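Teaching the arms by hand: tips from our workshop

If you've just started showing a two-armed robot how to do chores by remote control, welcome! It's the most fun I've had in a workshop in years, and most of what goes wrong early on is easy to fix.

Start with the cables. Give each arm enough slack to reach all the way out and fold all the way back, then tape the rest down. Do one full stretch with both arms before you record anything.

Go slower than feels natural. My first 36 demonstrations of packing a box were a mess – I was whipping the arms around like I was late for a bus, and the camera view was mush. Yeshi Tesfamariam got me to hum something slow while I drive, and I still do it.
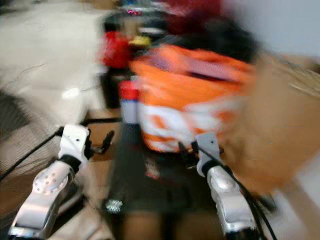 Agree on a word with your helper. Ours is "clear," and the person driving doesn't move until they hear it. Whoever is resetting the objects says it once they're out of reach of both grippers, every single time.

Change one small thing between runs. Turn the box a little, slide the bottle over, swap which arm goes first. We got much better results from 83 varied runs than from a big pile of identical ones (I kept the pile, I'm sentimental).

Keep the fumbles where you recover! If you drop something and pick it up neatly, save it. If you drop it and it rolls under the bench, bin it and go again.

Stop after 24 runs and stretch your wrists. Chidubem Okeke swears by a warm mug between sets, and I've come around to it – tea for me, thanks.

Next up: folding towels, which is a whole other adventure.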